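Search this site
Enter keywords Go

Budgeting for a two-arm folding cell: what a small shop should price first

November 19, 2023

Plernodside runs a small garment-handling trial and spent October working out what a second station would cost. Its equipment buyer spoke with us on condition that only the firm be named.

"The arms are the easy line," the buyer said. "You get a quote and you type it in."
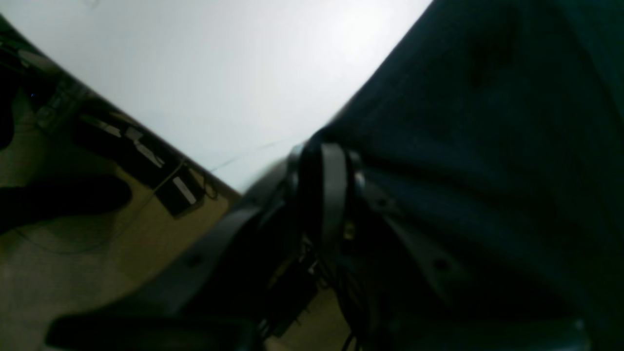
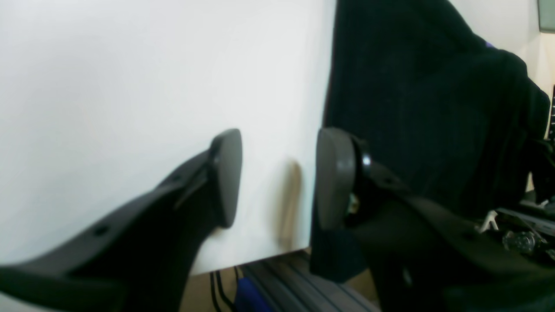
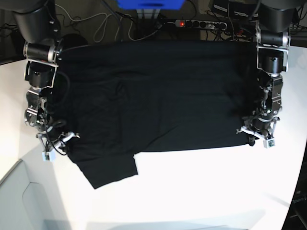
A black garment held over the white table by both arms.

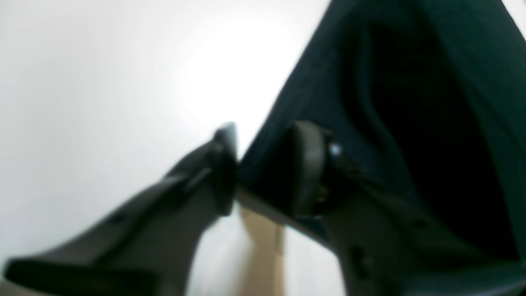
What should a first-time buyer set aside money for besides the arms?

Spare fingertip pads, cables, a decent table and the hours of whoever sets it up. Plernodside puts 30 percent on top of the hardware quote for those.

The buyer had quotes from Clavow and Ikonen. Clavow was cheaper, but its grippers would take 40 days to arrive. Ikonen wanted over 3,000 dollars for a support plan. "We asked them to split it by quarter and they did," the buyer said.

Power was left out of the first draft. "Count your outlets before you order," the buyer said. The new plan has a line for wiring and keeps 3 spare grippers on the shelf.

A decision is due after Gandell, the parent company, reviews the numbers.

Comments

millfloor: Does the 30 percent include training?

tabletop_ed: We left out cables too. Had to go back and ask for more.

knitside: Would like to see the Clavow lead time a year from now.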